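Fundilthorpe Business Centre
Workplace safety checklist: office floor, store and shared kitchen
Quarterly walk-round, December

Areas covered: main office, print room, store cupboard, kitchen, back stairs and rear door. The Clernell unit next door is on its own sheet.

How to read this: each line is marked OK, ACTION or N/A. Comments follow where there is something to say. Actions carried over from the September sheet are marked CARRIED.

1. Exits and routes

1.1 Front door opens fully and is not locked from inside during working hours. OK

1.2 Rear door opens fully. ACTION
The bottom bolt sticks. It can be freed with a firm push of the foot but a person in a hurry would not know that. The landlord has been told and has given Wednesday for the joiner. Until the bolt has been eased it is to be left drawn back while anyone is in the building.

1.3 Main corridor clear to full width. OK
Better than September, when paper deliveries were being left outside the print room.

1.4 Back stairs clear. ACTION, CARRIED
Two folded display boards on the half landing again. They belong to the Jotitz exhibition and should have gone back with the rest of it. If they have not been collected by the end of the month they will go to the store.

1.5 Exit signs lit and readable from the far end of each room. OK

2. Fire

2.1 Extinguishers on their brackets, pins and seals in place, service label in date. ACTION
All in date. The one by the kitchen door was standing on the floor and being used to hold the door open. Put back on its bracket. The door is a fire door and must not be held open by anything. If people want it open for carrying trays, ask for a magnetic holder linked to the alarm and we will get a price.

2.2 Fire blanket in kitchen. OK

2.3 Weekly alarm test written in the log. ACTION
Gaps in the log for October. The tests may well have been done, but the insurer will go by the book. Please write it down at the time.

2.4 Assembly point known to staff. OK
New starters are still being told the old point by the bins. The induction sheet needs changing. The point is the grass at the Clernell side of the car park.

3. Electrical

3.1 Plugs, leads and sockets free from visible damage. ACTION
Desk fan in the main office has a split in the outer sleeve where the lead goes into the base. Taken out of use and labelled. Do not tape it up and put it back.

3.2 No extension lead plugged into another extension lead. ACTION, CARRIED
Found under the window desks, same place as last time. The wall socket behind the filing cabinet is free if the cabinet is moved along. I have asked for it to be moved.

3.3 Computer leads tidy and off the floor. ACTION
Under-desk trays are fitted on the long run and are being used. The hot desks have none, and leads there drop straight to the floor where feet and chair wheels catch them. Trays to be ordered.
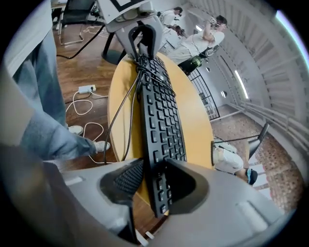 Spare and retired equipment should have its lead tied up before it goes in the store. A reusable strap is enough, and there is a bag of them in the print room drawer. Anything faulty gets a red label with the fault written on it, so that it is not picked up again by the next person who needs one.

3.4 Portable appliance test labels in date. OK
Microwave is due next quarter.

3.5 Personal heaters. ACTION
One found. It has no tip-over switch and should go home. The cold spot by the rear door is a fair complaint and is dealt with at 6.2.

4. Store cupboard

4.1 Heavy items kept between knee and shoulder height. ACTION
Boxes of paper are on the top shelf. Move them down. The top shelf is for light things only.

4.2 Shelving fixed to wall. OK
The bay on the left was loose in September and now has new brackets.

4.3 Clear gap of 300 mm between top of stacks and ceiling light. ACTION
The gap is 50 mm over the end bay, where the Christmas boxes have been stacked. They can be split between two shelves once the decorations are up.

4.4 Step stool in good order. OK
Nägeli stool, rubber feet all present, catch works. Please use it. There are shoe marks on the second shelf.

5. Kitchen

5.1 Floor dry and free from trip hazards. OK
Mat edge beginning to curl. Watch it.

5.2 Cleaning products in the lower cupboard, in their own containers. ACTION
Descaler had been poured into a drinking water bottle. Thrown away. This is the most serious item on the sheet and has been raised with everyone by email.

5.3 First aid box stocked. ACTION
Short of blue plasters and eyewash. Contents list inside the lid is correct, so order against that.

5.4 Fridge at 5 degrees or below. ACTION
Showing 7 on the door display. Dial turned down. Check again next morning and write the reading on the sheet stuck to the side.

6. Lighting, heating and general

6.1 All lights working. ACTION
One tube out in the print room. Replacement in stock.

6.2 Temperature comfortable at desks. ACTION
Main office fine. The desk nearest the rear door is in a draught. A brush strip along the bottom of the door would help and the joiner can fit it on the same visit.

6.3 Outside steps and path. OK
Grit bin full. Shovel missing, new one to be bought before the frost.

6.4 Accident book available and up to date. OK
One entry since the last walk-round, a bruised hand from the rear door bolt. See 1.2.

Items 1.2, 2.1 and 5.2 to be checked again within 9 days. All others by the next walk-round in March. Copies to the office noticeboard and the landlord's agent.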